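Vodstead Body Weight Scale, Model 500

The Vodstead 500 is a flat bathroom scale for people who weigh in on a schedule and want the same reading twice in a row. It has a tempered glass top, four load cells, and a display large enough to read without bending down. There is no app and no account to set up.

Capacity is 500 lb. Readings are shown in steps of 0.2 lb, or 0.1 kg if you switch units with the button underneath. The scale turns on when you step on it and turns off by itself after you step off.

Memory

The scale stores up to 104 weigh-ins, enough for two years at one a week. When the memory is full, the oldest entry is replaced. To look back, press the left side button and the display steps through past entries, newest first. Hold the button to see the change between the first stored entry and the latest one.

Two people can share the scale, but they share the 104 entries as well. If you both want a long record, we suggest writing one of them down. The paper log that comes in the box has room for weight, waist, hips, and a line of notes per entry. 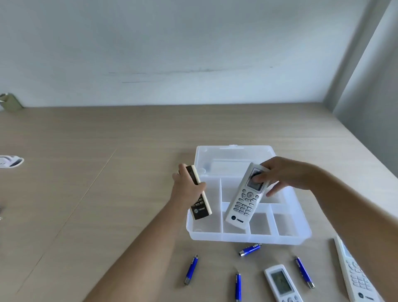
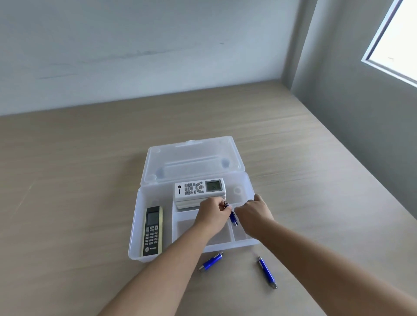

Getting steady readings

Put the scale on a hard floor. Carpet, even thin carpet, will give you low numbers. If you move the scale, step on it once and step off, wait for the display to show 0.0, and then weigh yourself. Skipping this is the most common cause of the "my weight jumped overnight" messages we get.

Weigh at the same time of day, before breakfast if you can. A change of two or three pounds from one morning to the next is usually water and food. Monthly figures tell you more than daily ones.

Batteries

Takes three AAA batteries, included. LO on the display means you have a week or so left. Stored entries are kept when the batteries come out.

What's in the box

Scale, batteries, paper log, four carpet feet, printed guide. The carpet feet help on low pile but do not make up for it completely.

Specifications

Size: 12 by 12 inches
Display digits: 1.5 inches high
Capacity: 500 lb
Memory: 104 entries
Units: lb, kg
Colors: Prurnholm Gray, Cáceres White
Part number: 985

Ordering

Orders of 40 or more scales for gyms and workplace programs ship by freight and need a loading address. Smaller orders go by regular parcel. Replacement feet and extra paper logs are on the parts page.

The older Jurkov scale is no longer made. Its feet do not fit the 500, but the paper log is the same and can be used with either one.

Returns are accepted for 40 days. Please keep the foam corners, as the glass needs them for the trip back.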